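Cludside software group
Minutes, March 22, 2024

Present: Songül Ateş (chair), Beril Dönmez, Yavuz Yüksel, Hatice Ekinci (minutes)
Apologies: Sevim Ateş

1. Minutes of the January meeting
Agreed, with the spelling of Idgate corrected.

2. Pesix planner
Yavuz has merged the new grasp ranking. Planning time on the test set is down to 38 ms, but the planner still picks grasps too close to the box wall. He will add a clearance term before the next build. Beril asked for the old ranking to stay available behind a switch. Agreed.

3. Time offset between grippers
Left and right streams drift apart in long recordings. Hatice found the cause in the buffer code, which drops stamps after 1000 messages. Fix is in review.

4. Labels for desk-tidying recordings

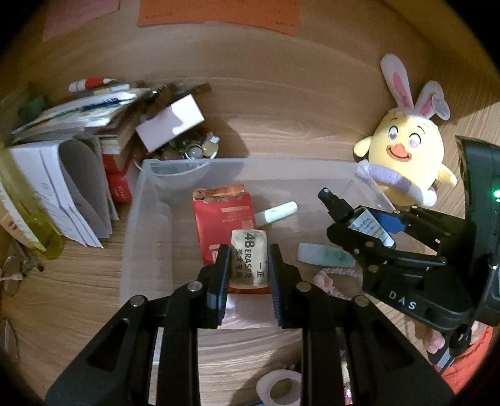
Beril wants separate labels for "held" and "released", as the segmenter currently merges them when both grippers are busy. Songül preferred to keep one label and add a flag. Beril to try both on 6 recordings and report back.

5. Ağca viewer
Version 2 crashes when a file has no depth channel. Yavuz to look at it with Sevim.

6. Any other business
None.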